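Domestic and workshop automation > General
Thread: Laundry and loose parts, are we there yet?
29 replies, 3509 views

punden_fitter
Opening post, December 9, 2024
We run a small finishing shop and also wash our own overalls and covers. I have been asked whether a machine could take over two jobs: sorting and folding the washing, and loading brackets on to the Enska wash line. The brackets I can see. The washing I doubt. Has anyone measured either, as opposed to watching a sales video?

tolerance_stack
Brackets: yes, if they arrive the same way up. We fitted a fixed arm with a two-jaw gripper in June and it loads 126 an hour. Tip them into a bin at random and the rate drops to whatever your vision system can manage. Fabric has no fixed shape, so there is no datum to work from. I would not spend money on it.

Milovan Vasić
I disagree with the last part. You don't need a datum for the whole garment, only two points you can find again, normally the hem corners. Our test rig folds flat towels without help. Trousers it folds badly, but it does fold them.

tolerance_stack
How long per towel?

Milovan Vasić
126 seconds for a hand towel. I know.

derese_line2
A person does that in seven. The Derese people quoted us for a folding cell and the quote left out the step where someone separates the heap. That step is the job.

Milovan Vasić
Separation is the hard step, agreed. I don't accept that it rules the whole thing out. The wash runs overnight and so could the folding.
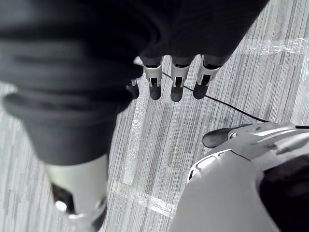
Grip on heavy cloth is where I would put the effort now. Parallel jaws either pinch one layer or take three, and from outside you can't tell which. Fingers give you more contact area, but once the cloth drapes over them the camera loses them. Look at the leftmost finger, which is partly under the dark grey fabric with little more than the black tip showing. Any controller relying on sight alone has to guess there. Joint torque helps, and so does a decent pad material.

motberg_owner
What about the floor? Mine is a Motberg vacuum and it stops at every rug edge and phone lead. I can't see a laundry machine coping with a utility room.

Milovan Vasić
Different problem, and mostly one of mapping. Leads should be clipped up out of the way for any mobile base.

tolerance_stack
So the house has to be tidied before the machine can tidy it. Same as our bin of brackets.

punden_fitter
Thanks. I'll cost the bracket loader with a bowl feeder and leave the overalls with the two people who do them now. Milovan, if you have a trouser cycle time I'd still like to see it.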